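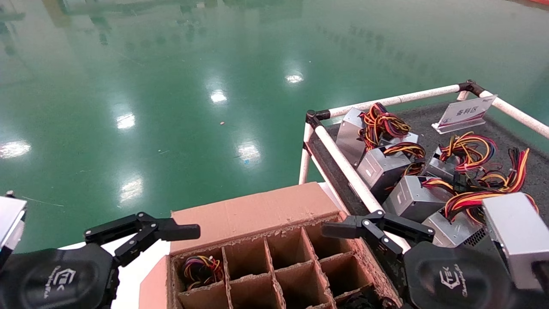 January 28, 2026

So I've been driving a robot for a living for a while now, and my sister-in-law still thinks I play video games all day. I get why. I stand in one spot, I hold two handles, I squeeze them, and a few feet away two grippers squeeze too. When I reach, they reach. When I sneeze (ask me how I know) they sneeze.

The job at the moment is computer power supplies. You take one off the cart, bring it over to the cardboard box, and set it down in one of the square compartments, wires and all. Then you go back for the next one. I've done it so often that I caught myself lining up soup cans in the pantry with the labels out and a little pause before I let go of each one.

I started at the Clurncombe site and moved over to Jusincombe after the holidays, which took my drive from miserable to pretty nice. The floor at Jusincombe is green and very, very shiny. I love it as a floor. As something to look at all day through a head camera I love it less, as every ceiling light shows up in it as a big white smear, and my first morning I kept reading one of them as a thing I was about to bump into. You get over it. I now find the blobs kind of soothing.

Anyway, I wanted to write about the wires, because I've been thinking about them on the drive home.

A power supply is a metal brick with a ponytail. The brick part is easy. It has flat sides, it's stiff, and when you close the fingers on it you know what you have. The ponytail is red and yellow and black and does whatever it wants. You lift the brick and the wires come along, except they're also tangled up with the wires of the one next to it, so now you're lifting one and a half bricks. Or the bundle flops over the wall of the compartment next door, and that wall is only cardboard, and it gets fuzzy along the top after you've brushed it enough times.

What I did in my first weeks was fight it. I'd grab the brick, see the wires go wrong, put it down, grab the wires, tuck them, grab the brick again. It got done! But I was making a mess of the recordings, because the whole point is that the robot learns from what I do, and what I was doing was dithering. My trainer pulled up a run of mine next to one of hers and played them both. Mine had this awful hover in the middle where the arms just hung over the cart for ages. I was thinking. You can't see thinking on a recording, so all the robot would ever get from it is that partway through the job you're supposed to stop and hang there.

That one stung, and it also fixed me. Now I do my thinking before I move. I look at the pile, I pick my brick, I figure out which way its wires are going to swing, and then I go in and don't stop until it's down. If I blow it, I blow it at normal speed and recover at normal speed. We keep some of those, by the way. A clean recovery is worth having, and my trainer says she'd take it over another perfect one.

The other thing I had to unlearn was using my own good hand for everything. I'm a righty, the cart is on the right, the box is more or less in front of me, so for ages the left gripper was just along for the ride. It would drift around over the box looking useless. Then I started giving it a job, which is to meet the wires. Right hand brings the brick, left hand catches the ponytail before it can drape over the side, and both go down together. It feels like putting a kid in a car seat. My numbers went up right away and so did my mood.

Speaking of numbers. When I logged out yesterday my total since I started was 2,272 runs. A run is one power supply, cart to box. I know people over at Szilágyi who do this with folded towels and they'd laugh at that, towels go fast. But 383 of mine are from this month alone, and 17 of those got tossed, which I'm proud of. In my first month I don't even want to tell you.

A few people asked in the comments last time whether you can feel anything through the handles. Sort of? Ours (it's a Predari setup, the handles anyway, I don't know who makes what past that point) give you a bit of push back when the fingers close on something hard. With metal you get a nice firm stop. With wires you get basically nothing, so you go by eye. I've learned to watch the wires beside the fingers and not between them, and if those start moving when I move, I've got the bundle. It's slower to explain than it is to do.

And someone asked if my back hurts. It's my shoulders. Your arms are out in front of you the whole time, holding nothing, and holding nothing gets heavy. I do 2 sets of wall slides at lunch and one more when I get home, and I quit wearing the thick hoodie because the sleeves were dragging on me. Good shoes help too, the soft kind, ugly as you like.

Oh, and the compartments. I used to fill them front to back, which seems natural, you do the ones closest to you. Terrible idea. Once the front ones are full you have to go up and over all of that to get to the back, trailing wires across everything you already did. Back row first, always, starting with the far left corner. My trainer didn't tell me that, she let me find it out, and I have some feelings about that, but okay. We do mix it up on purpose on some days so the robot doesn't think there's only one order in the world. Those are long days. I eat more snacks.

The plan for February is that we let the robot try it alone while I stand there with the handles ready to take over. I've only seen that done with somebody else's task and I was weirdly nervous for it, like watching a school play. If it starts doing my little left-hand catch I may have to leave the room for a minute. If it starts hovering over the cart, well, I know exactly where it got that.

Next post will probably be about the kitchen faucet again, sorry, it's dripping from a whole new place now and I've already bought the wrong washer — so if you know your faucets, please leave me a comment.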